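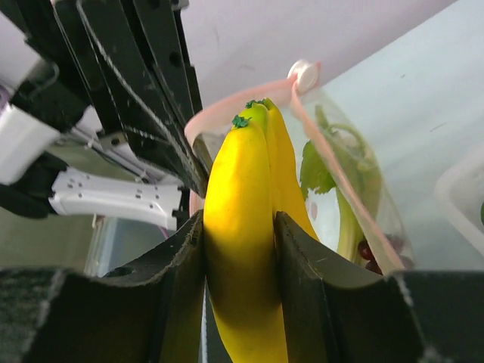

Toy bananas, mostly yellow with little green tips, and a see-through bag with pink trim.

Why are bananas curved?

I love this question, because I asked it myself when I was small and all I got was "they just are." Well, I wasn't happy with that, so I went and found out!

Bananas start life in a big bunch, high up on the plant. When they are tiny they point down toward the ground. As they get fatter, they start to turn and grow up toward the sky, while the heavy stalk they hang from keeps drooping down. So each little banana has to bend to get where it wants to go, and that's how it ends up with its curve. (Try it with your finger. Point it at the floor, then slowly curl the tip up to the ceiling. You're a banana!)

And now for my favorite bit. A banana plant looks like a tree, but it isn't one. There is no wood in it at all. What looks like a trunk is really lots of leaves wrapped tightly around each other, a bit like a giant leek.

People who grow bananas have their own names for things too. The small bunch you bring home from the store is called a hand, and each banana is a finger. One big stem can carry more than 100 fingers, and some carry 200. That is a lot of lunch boxes.

Most toy bananas are yellow, but real ones are picked while they are still green and hard. They turn yellow later, as the starch inside them changes into sugar, and that's why a green banana tastes chalky and a spotty brown one tastes so sweet. I like mine with just a few freckles. My mom waits until they are nearly black and makes bread!

Something to try at home: ask a grown-up for two green bananas. Put one in a paper bag with an apple, fold the top over, and leave the other one out on the counter. Apples give off a gas called ethylene (say it ETH-uh-leen) that tells fruit to ripen. Peek in the bag every morning and draw what color each banana is. Which one do you think will turn yellow first?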